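Ginger beer at Rudum: changes to bottle conditioning

Batch 2234 was the first to be put through the revised conditioning schedule, and the results are good enough to make it permanent. Members who brew from the Rudum recipe at home may want to note the differences.

The old method added priming sugar to the tank and filled straight from it. Sugar settled while the line was running, so bottles filled late carried more of it than bottles filled early. Pressure varied accordingly, and the weaker bottles poured nearly flat. Sugar is now dissolved in hot water, cooled, and stirred in at the start. The tank is then stirred again after every 200 bottles.

Conditioning takes seven days at room temperature, followed by three days in the cold store. The cold period was previously one day. Gas dissolves slowly at low temperature, and a bottle opened too soon foams over and then goes flat in the glass. Milagros Cuervo ran the comparison and recommends the full three days even for small batches.

The ginger is unchanged: fresh root, grated with the skin on, steeped for an hour and strained through cloth. Dried ginger was tried in September and dropped. It gave heat but very little smell, and left a fine sediment that the cloth did not catch. Lemon juice still goes in after straining – never before, as it slows the steep.

Two points on bottles. The swing-top type from Akex holds pressure well, but the rubber washers harden and should be replaced each season. The Rothe crown-cap bottles are for the still lemonade only. They are thinner in the wall and must not be used for anything that ferments, whatever the label says.

Live yeast remains in the finished drink. Keep it cold, keep it upright and drink it within the month. A bottle left in a warm kitchen will go on building pressure and will also become drier and slightly alcoholic. Anyone who needs a drink with no alcohol at all should take the Ninmont cordial and dilute it with soda water, one part to seven.

Printed copies of the revised recipe are at the collection desk. 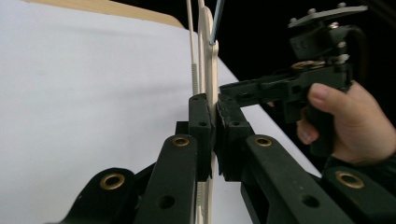
Page last changed: Sunday, March 31, 2019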